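Journal de la maison, juillet

Le petit a dormi jusqu'à 5 h 20. Je note l'heure parce que depuis le début du mois c'est la première fois qu'il ne se réveille pas avant le jour. Moi, j'étais réveillée quand même. J'ai écouté sa respiration dans le petit haut-parleur et j'ai pensé à la lessive, au rendez-vous de la crèche, au lait qui manquait.

Mon mari est parti avec le premier bus. Il fait l'ouverture de l'atelier cette semaine et il ne revient pas avant le soir. Nous avons donc été seuls, les enfants et moi, toute la journée. La grande n'a pas d'école et elle demande toutes les deux minutes ce que nous allons faire maintenant. En français j'aime bien ce mot, « maintenant », il y a la main dedans. Dans ma langue, on dit une chose plus courte et plus dure.

Le dossier de la crèche

J'ai enfin rempli le dossier pour la crèche Bisari. Il faut 10 papiers, j'en avais 8. Il manquait l'attestation de la caisse et le certificat de vaccination, que j'avais pourtant rangé dans un endroit très sûr. Je l'ai retrouvé dans le livre de cuisine, à la page des lentilles. Notre numéro de dossier est le 3416. La dame au téléphone était aimable, mais elle parlait si vite que j'ai dû la faire répéter trois fois, et à la fin j'ai dit « d'accord » sans être certaine d'avoir compris. Je crois que la réponse arrive avant la rentrée. Je rappellerai.

Pour téléphoner, j'ai mis le petit dans l'écharpe et j'ai marché autour de la table. Il s'est endormi au moment où j'ai raccroché. Je n'ai plus osé m'asseoir, alors j'ai plié le linge debout.

Le repas et la sieste

À midi, pâtes et courgettes. La grande a trié les courgettes au bord de l'assiette, très proprement, comme une petite barrière. Je n'ai pas insisté. L'année dernière j'aurais insisté et nous aurions pleuré toutes les deux.

Pendant la sieste j'avais le projet de prendre une douche, de préparer la soupe du soir et d'écrire à ma mère. J'ai pris la douche. Pour la soupe, j'ai épluché deux carottes. Ensuite le camion des poubelles est passé sous la fenêtre et la sieste était finie.

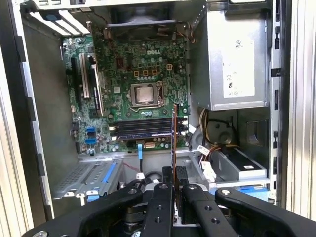 Chez Hutard

Vers 16 heures nous sommes descendus au magasin Hutard, avec la poussette et le vélo sans pédales. Le trajet prend 20 minutes si la grande ne ramasse rien. Elle a ramassé des cailloux, une plume et un ticket de caisse. J'ai acheté du lait, des couches Renitz (la taille au-dessus, il grossit bien) et des pêches un peu trop mûres, à moitié prix. Devant la caisse, il a commencé à hurler. Une vieille dame m'a laissée passer et m'a dit que ça ne dure pas. Je lui ai répondu merci, mais dans le bruit j'ai peut-être dit bonjour.

Au retour nous avons pris par le square Issahaku, à cause de l'ombre. La grande est montée toute seule jusqu'en haut du toboggan et elle m'a appelée pour que je la regarde. J'ai regardé. Elle a réfléchi longtemps là-haut, puis elle est redescendue par l'échelle.

Le soir

Bain pour les deux, eau partout. La soupe était claire parce que je n'ai jamais épluché les autres carottes, mais avec du fromage personne ne s'est plaint. J'ai fait une compote avec les pêches et j'ai oublié le sucre. Le petit en a mangé pour la première fois. Il a fait une grimace terrible et il a ouvert la bouche pour en avoir encore.

Maintenant ils dorment. Mon mari fait la vaisselle et j'écris sur le coin de la table. Je n'ai pas écrit à ma mère. Demain il faut poster le dossier, passer à la pharmacie, et chercher le deuxième chausson bleu qui doit être sous le canapé.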